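# 6주차 강의 노트: 커피 체인의 서비스 기준과 브랜드 경험

지난 시간에 읽은 Cliravine 사례를 계속합니다. 아직 읽지 않은 학생은 3절까지만 먼저 읽어 주십시오. 오늘은 매장의 "기준"이 손님의 경험과 어떻게 연결되는지를 다룹니다.

## 1. 기준서의 구성

Cliravine은 가상의 질문이 아니라 매장에서 실제로 나온 불만을 모아서 기준서를 만들었습니다. 첫해에 모은 의견 카드는 3,661장이었고, 담당자 Odette Bodin은 이것을 13개 항목으로 나누었습니다. 맛에 대한 항목은 그중에서 세 개뿐입니다. 나머지는 기다리는 시간, 인사, 테이블의 상태, 컵의 온도, 주문을 다시 확인하는 방법 등입니다.

저는 처음 이 표를 보았을 때 맛의 비중이 너무 작다고 생각했습니다. 그러나 카드를 쓴 사람은 대부분 단골손님입니다. 단골손님은 맛을 이미 알고 있으므로, 맛이 평소와 같으면 그것에 대해 쓰지 않습니다. 이 점을 표본의 문제로 볼 수도 있습니다. 과제에서 이 문제를 꼭 언급해 주십시오.

## 2. 일관성과 매장의 재량

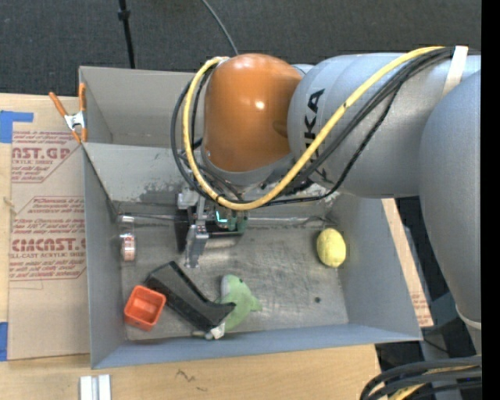 일관성은 모든 매장에서 같은 품질을 받을 수 있다는 약속입니다. Stedon 지역의 매장들은 에스프레소 추출 시간을 매우 좁은 범위로 정했고, 우유의 양도 눈금으로 맞춥니다. 이런 작업은 절차를 글로 쓰기 쉽고, 사람이 바뀌어도 결과가 비슷합니다. 하지만 손님 앞의 물건은 절차만으로 설명되지 않습니다. 사진의 로봇 팔에서는 노란 케이블과 검은 케이블 묶음이 몸체의 글자 위를 지나가서 글자의 앞부분이 조금 가려져 있습니다. 매장에서도 메뉴판 앞에 장식이나 안내문을 두어서 첫 글자가 가려지는 일이 자주 있는데, 손님은 이것을 직원보다 먼저 발견합니다. 기준서에는 "메뉴판을 깨끗하게 유지한다"라고만 적혀 있었습니다.

Adebayo Osagie는 이런 문장을 "닫히지 않은 기준"이라고 부릅니다. 무엇을 보면 지켜진 것인지 알 수 없기 때문입니다. 그는 다음과 같이 고쳤습니다.

> 계산대 앞 손님 자리에 서서 메뉴판의 모든 글자를 읽을 수 있어야 한다.

## 3. 원산지 이야기를 전달하는 방법

Kusano 블렌드의 포장에는 농장에 대한 설명이 여섯 줄 있습니다. 직원이 이것을 외워서 말하면 손님은 광고처럼 느낍니다. Gilbert 매장에서는 손님이 질문할 때만 대답하고, 모르는 내용은 모른다고 말하도록 교육했습니다. 교육 시간은 한 번에 약 6분입니다.

**용어**

- 서비스 접점: 손님과 브랜드가 만나는 모든 순간
- 재량 범위: 직원이 허락 없이 결정할 수 있는 일의 한계

## 과제

자주 가는 카페 한 곳을 골라서 닫히지 않은 기준을 두 개 찾고, 위의 방식으로 고쳐 쓰십시오. 분량은 A4 한 장입니다. 매장 이름은 쓰지 않아도 됩니다. 제출은 다음 수업 시작 전까지이며, 늦게 내는 경우에는 미리 메일을 보내 주십시오.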